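La cuisine sur plan, ou l'art de payer ses tiroirs

On me vante depuis des mois la cuisine « sans perte ». Chez Drollska, le devis commence par un chiffre : 935 euros le module d'angle, pose non comprise. Pour ce prix, on vous promet une vie rangée. J'ai des doutes.

Suqin Ding, une amie qui a refait la sienne en juin, a gagné deux tiroirs et perdu l'endroit où l'on posait les courses. Elle y croit encore. Moi, je vois surtout un plan de travail que l'on vend au mètre et des placards que l'on ouvre à genoux.

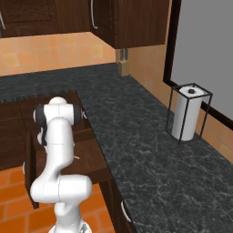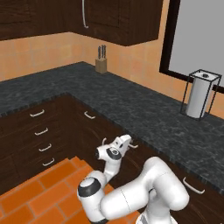
Le vendeur parle d'ergonomie dès qu'il n'a plus de rabais à offrir. Fovamano annonce même 40 configurations, qui reviennent toutes à la même chose : cacher les casseroles. Et quand la coulisse lâche, qui répare ? J'ai posé la question deux fois, on m'a remis un catalogue. Je garde mon buffet, il ferme mal et il est payé.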